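A morning with the robot cell at Isstead

In March I had the chance to visit the training workshop of Isstead together with my colleague Widad Hattar. We both teach maintenance at a technical college, and we want to build a small cell for our second-year students before the next school year. A former student of mine, Tamer Majali, works there now, and he arranged the visit for us. I promised him to write down what we saw, mainly for the colleagues who could not come.

We arrived at 8:30. The workshop is behind the main building and you must walk past the loading gate to find it, and we walked past it twice. Inside there are 4 cells in one long room. Three of them do work for customers and we were asked not to write about those. The last one, near the window, is called Poster. I asked why, and Tamer told me that an old safety poster was hanging on that wall when they installed the robot, and the name stayed also after the poster was gone.

Poster is a table cell with one small arm. Its task is simple to explain: the arm moves small plastic blocks on a wooden board. It pushes them apart, brings them together by color, or moves one block next to another one. The operators use it to test new settings before they go to the bigger cells, and the new employees learn on it. For us it was the most interesting one of the four, because it is near to what we can pay.

Raed Rawashdeh is responsible for the cell. He was just beginning his morning check and he let us stand beside him, which I liked much more than a presentation. He speaks fast and he does not like to repeat, so Widad wrote and I asked.

The base of the table is a blue perforated board. Raed said it was his best decision in the whole cell. In the first version everything was screwed directly to the table, and each change of the layout meant drilling again. Now the holes give a fixed grid and every part has its address, with a letter and a number, written in a notebook which hangs on a string. When somebody moves a part, he must write the old address and the new one. We looked in the notebook and people really do it, although some handwriting was very difficult.

The wooden board lies flat on the blue one. Raed runs his palm over the wood every morning, slowly, and he pays special attention to the seams between the planks. If one plank rises even a little, a block can stop there while the arm is still pushing, and then it tips over. He showed us a strip of fine sandpaper that he keeps in his pocket for this. He never uses oil or wax on the wood. They tried wax one time and the blocks slid too far, and it took a week until the surface was normal again.

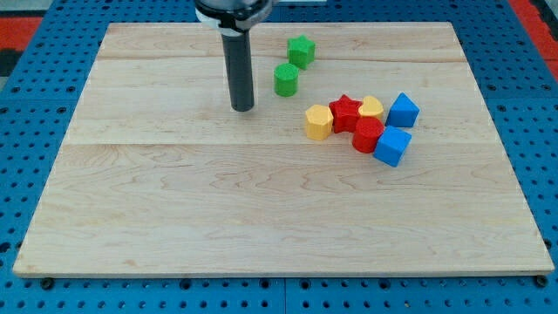 After the board comes the tool. There is no finger or suction cup on this arm, only a long dark gray cylinder with a flat tip, and it hangs down from a collar on the wrist. I had expected something more complicated. Raed says that he prefers this tool for beginners, as there are no hoses or small springs in it, and when something goes wrong you know very soon where to look.

The check of the cylinder goes in this order. First he stops the arm and locks the switch, and he puts the key in his shirt. Then he takes the cylinder in his hand near the collar and tries to turn it. It should not turn. Then he tries to move the lower end to the side with one finger. If he feels play, he opens the collar, cleans the seat with a dry cloth and closes it again, going a little on each screw and changing sides. Widad asked if he uses a torque wrench. He does, and he was a little offended by the question, I think.

The last step is the height. The tip must travel just above the wood and never touch it. Raed has a thin plastic card, cut from an old file cover, and he slides it under the tip at several places on the board. The card must pass everywhere with light contact. On the morning of our visit it was too tight at one near corner. He did not change anything in the program. He loosened the fastener there, lifted the board, wiped away some dust from under it, and after this the card passed. "First the cloth, then the computer," he said, and Widad underlined it in her notes.

For the blocks themselves there is not so much care. They are stars, hearts, cylinders, cubes and so on, in strong colors. They are washed with soap when they become gray, and changed when the edges are round. Raed showed us a jar with the worn ones. He orders them from a supplier called Hijazi in bags of 100, much more than he needs, but the smaller bag costs almost the same.

We asked for the service plan and received a copy. After 1000 runs the collar is taken off completely and the seat is inspected. The cable along the arm is checked at the same time. The room has a limit of 65 percent humidity because of the wood, and a small meter hangs beside the notebook. In winter they have no problem with this, in summer sometimes yes.

At 11:00 we had coffee with Marwan Haddad, who manages the workshop. He told us that the first arm came used from Uvmont and was standing in a corner for two years before somebody had time for it. He offered that two of our students can come for a week in autumn to do the morning check with Raed. We said yes before he finished the sentence.

For our own cell, Widad and I agreed already in the car about the perforated base and the notebook on the string. About the wood we do not agree. She wants one solid plastic sheet, so that there are no seams to check, and I think the students should learn to feel a seam with the hand. We will ask for prices for both. If a colleague wants the copy of the service plan, it is in the gray folder in my office.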